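Small Cabinet, Big Tidy: our desk storage project
Golnar Nikzad and Aatos Keskinen

We wanted to find out how little furniture a shared desk needs. Ours had become a heap of drinks, chargers and half-used notebooks, and we loved the idea of fixing it with just two things: a small wooden cabinet with black handles and one shallow tray. Our working name for the set was Andetti, after a great deal of arguing!

We began with the most annoying object of all, the little red drinks bottle. It rolls, it tips and it always ends up on top of somebody's drawings.
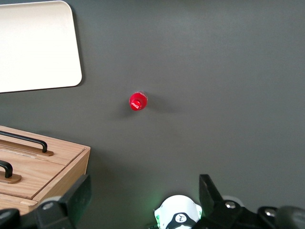 Our budget was 300 crowns and we spent all but 40 of it, mostly on the cabinet. Muthoni Waweru lent us her good screwdrivers – a huge help – and we tightened both handles one Monday afternoon.

The tray earned its place straight away. Pens, keys and snacks go in it during the day, and anything left at five o'clock moves to the cabinet. We tried the bottle lying down as well as standing up, and standing won easily.

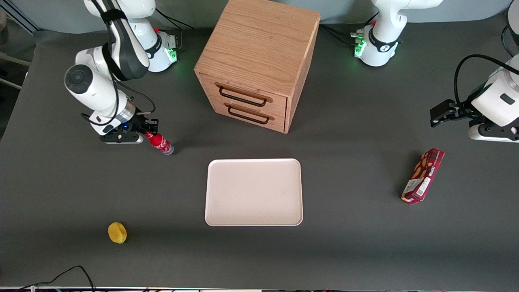 Could the tray do the job without the cabinet? For a day or two it could, but after that it fills up and the heap simply starts again inside it.

We were really pleased with the plain grey top too. Red shows up brilliantly against it, so a stray bottle is very easy to spot from the door.

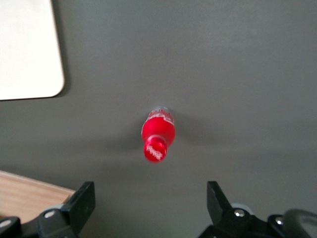 What we would change

A lip at the back of the cabinet, felt under the tray and a slightly taller drawer. Pentti Laitinen has offered us some oak offcuts, and we can't wait to start on the second version in May.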